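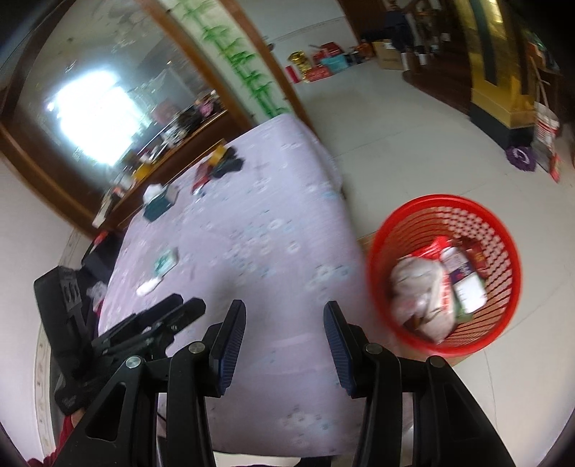
Does a clinic "green certificate" mean anything?
Posted by Damian Zawadzka, May 2, 2026

My family doctor's office now has a Wusard certificate up by the front desk saying the practice is "climate committed." I asked what they did to earn it and the receptionist said they paid the fee and filled in a form. I use two inhalers and keep reading that some of them are bad for the climate, yet no one there has ever brought it up. Is there any substance to these programs or is it a sticker?

Amarachi Fashola
Mostly a sticker, in my experience. I was a nurse at a practice that signed up for one of these. It cost us $900 and the form had 9 items, six of which we already did (recycling, LED lights, that kind of thing). Purchasing didn't change at all. Ask them what they measured before and after. If they can't give you a number, you have your answer.
On the inhalers, the propellant in the spray type is the problem. Dry powder ones don't have it, but they need a strong breath in and don't suit everybody. Ask at your next review and don't stop or swap anything on your own.

Reinhold Ehlers
all marketing. my dentist has one too and still hands out plastic bags

Mireille Moulin
I'd be a little less harsh, though not by much. Our clinic in Mendeck cut its glove use after a nurse went through the orders for 180 days and showed people what they were throwing out. There was no certificate involved. The office manager wanted to apply for one afterward, and I still don't see what it would have added.
Also ask your pharmacy if they take back used inhalers. Mine does, but I've never gotten a straight reply about where they end up.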